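Robot arm going into our work kitchen, what happens to my hours?

Asked by Milagros Soler, 6 June 2019

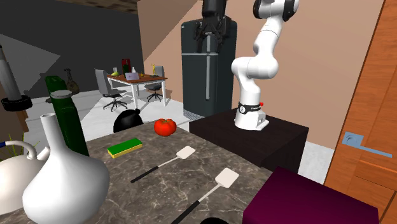 So I do the kitchen at a small office in Flevport, 20 hours a week, mostly washing up, wiping down and getting lunches out. Management have gone with a firm called Kinau and they're testing the whole thing on computer before it starts for real. My manager says it will "take the dull bits off me", which sounds lovely, but will they cut my hours? Has anyone been through this?

3 answers

Shabnam Malik
We had one put in at Brorkolstead in February! I was dead against it, I'll admit. It does the putting away and fetching, and I do anything fiddly (still all the scrubbing, sadly). My hours stayed the same but the job changed, more ordering and more chatting to people about allergies. The first 6 weeks were a pain as I kept having to put things back where it expected them. Ask for training in work time, I did mine on my own evenings like a mug.

Omar Harb
they'll cut them. always do

Teodor Baran
Check your contract before you panic! If it says 20 hours they can't just knock it down to 10 without talking to you and getting you to agree. Get it in writing what the arm will do and what's still yours, and ask who gets the blame when something's broken. That last one caused a right row at our place.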